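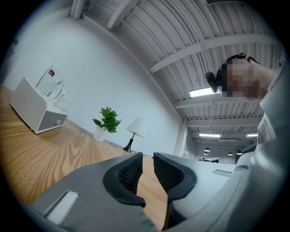
Can I use Skikari on a character I've already rigged?

Any character with a working skeleton is fine, and you won't have to start the rig again. Skikari adds its own bones on top of the ones you have and leaves your names, weights and parents alone, so you can bring in a figure you finished two years ago and give her a swinging plait before dinner.

Skikari 4
Hair, skirt and ribbon bones for character animators
From Cirstead

Add to basket
Try it free on one model
Read the manual

What it's for

If you've ever spent a whole evening placing bones down a ponytail, one after another, and then pressed play and watched the lot fly straight through your character's shoulder, you'll know why we made this. Skikari is a small desktop program that opens your model, lets you paint over the parts that ought to move, and builds the chains of bones, the soft joints between them and the collision shapes around the body. Then you save your model and carry on in whichever animation program you normally use.

It started as a little tool Themba Makhubela wrote for his own dance videos. He had a character with a big pleated skirt and he kept changing his mind about the pleats, and every time he changed his mind he had to do the physics over again. He got fed up (fair enough) and wrote something to do it for him, and then friends wanted it for capes, and somebody asked about rabbit ears, and it has kept growing since then. Themba still writes the solver. Benjie Dela Peña looks after the manual and the presets, and if you write in with a question it will most likely be Benjie who answers you.

What you get

The Skikari program, for Windows and Mac
The preset library, with 820 ready-made movement settings sorted by hairstyle, garment and fabric
Two practice models, Ilness and Balaskas, fully textured and free to use in your own videos as long as you credit us
The manual as a PDF, plus the same thing online with moving pictures
All updates within version 4

Painting the moving parts

The brush is the heart of the program, and it's the part we've fussed over the most. You choose a colour for each group of strands or panels and paint straight onto the model. Skikari follows the edges of the mesh, so a quick stroke from root to tip is normally enough for a lock of hair. For skirts you paint a band at the waist and it works out the rest down to the hem, pleats and all. If it guesses wrong you can rub a bit out and have another go, and the bones are redrawn while you watch.

Mirror painting is on to begin with. Please do remember to switch it off for side ponytails and anything with a bow on one side! We've all forgotten at least once, and there's nothing like finding a phantom ponytail on the far side of the head at eleven at night.

Chains can be as short as 2 bones or as long as you like. Our suggestion for shoulder-length hair is 4, and 6 for hair down to the waist. Longer chains look lovely in slow songs but take more working out on playback, and on an older laptop you'll feel it. There is a slider called Length Budget that shortens the lot together if things begin to chug, and your painting stays as it was.

Weights you can live with

When the bones are in, Skikari lays down weights that fade from one bone to the next. Most people leave them be. If you're fussy about weights (we say this with love, some of us are dreadful) there's a smoothing brush, a copy-to-the-other-side button and a lock for anything you've painted by hand. Locked areas are drawn in grey and nothing in the program will touch them, including the Rebuild button.

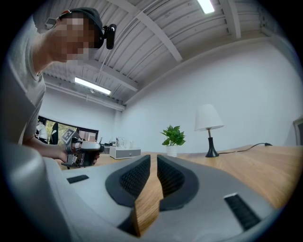

Collisions

Bodies are covered with capsules and spheres, sized from your mesh. You'll find them a bit generous around the hips and shoulders when they first come in, and that's on purpose. Hair that floats a hair's breadth off the shoulder looks fine in motion, and hair that sinks into the collarbone looks terrible in every single shot. Shrink them with the scroll wheel until you're happy.

Each painted group can be told which shapes to notice. A fringe usually only needs the head. A long skirt wants the thighs, knees and calves, and if your character is going to sit down it wants the hands as well, so they can rest in the lap without the fabric swallowing them. The Sitting preset sets all of this up in one go.

Test it before you save

There's a preview window down the bottom with a handful of short motions: walking, turning on the spot, a jump, a deep bow and a rather silly shimmy that Themba put in and we've never had the heart to take out. You can load your own motion file too. We'd always run the bow and the jump at the very least. The bow will show you hair going through the face, and the jump shows you whether the skirt comes back down at a believable speed or hangs in the air like a parasol.

If something jitters, raise Drag a little before you touch anything else. If it looks like rubber, bring Spring down. If it looks like wet washing, you've probably picked one of the heavy fabric presets for something light, so have a look through the Chiffon and Cotton folders.

Presets worth knowing

Soft Bob: for short hair that should bounce once and settle
School Pleats: stiff at the top and loose at the hem
Long Coat: heavy and slow, with the front panels kept out of the knees
Cat Tail: has a gentle sway of its own even when the character stands still
Ribbon, Windy: for outdoor scenes, and a favourite with the music video crowd
Lop Ear: made for rabbits, though people have used it on everything from spaniels to elves

You can save your own as well, and swap them. The preset files are tiny and open in any text editor, with the names of the settings written out in plain words.

Will it run on my computer?

If your computer can already play your model in your animation program without stuttering, then it will be comfortable with Skikari. You'll want a mouse with a scroll wheel or a pen tablet. A trackpad does work, though your wrist won't thank you for it. The program doesn't need the internet once you've entered your licence key, and your models are never uploaded anywhere.

Licence

One licence covers one person, on as many of your own computers as you like. You're welcome to sell models you've rigged with Skikari and to use them in paid work, and you don't have to mention us (though we do enjoy it when you do, and we love being sent the videos). The only thing we ask is that you don't pass on the preset library as a bundle of its own.

If you're rigging a model that somebody else made, please read their rules first. Plenty of model makers are happy for you to edit their work for your own videos but don't want the edited version shared. The program shows the readme that came with the model when you open it, and we'd be grateful if you gave it a minute.

Coming from version 3?

Your old project files will open. Painted groups, locked weights and your own presets all come across. Collision shapes are the exception: version 4 measures the body differently, so it will offer to redo them, and we'd say yes to that and then compare. Keep a copy of the old file until you've had a good look at the hips. Upgrading is half price for anyone with a version 3 key. Paste it into the box at the checkout and the price will change before you pay.

What customers have told us

"I had a character with drill curls that I'd more or less given up on. Painted them after tea, tweaked the drag, and she was dancing the same night. The curls wobble exactly the way I'd pictured them." Evander Farquharson

"Bought it for skirts, stayed for the coat preset. I'd like a proper feather brush one day, please." Iason Kourkoulas

(The feather brush is on the list, Iason. It's coming along slowly and looks quite promising on small wings, less so on big ones.)

Help and returns

Write to us through the contact page and tell us which version you have, what you were painting and what happened. A screenshot of the Groups panel helps enormously. We answer in the mornings, so if you write late in the evening you'll normally hear from us the next working day.

If Skikari doesn't suit you, ask for your money back within a month of buying it and we'll send it back the way it came. The free trial has every feature switched on and works with one model of your choosing for as long as you like, so do give that a go first with the most awkward hairstyle you own.

Add to basket
Download the trial
See the full list of presets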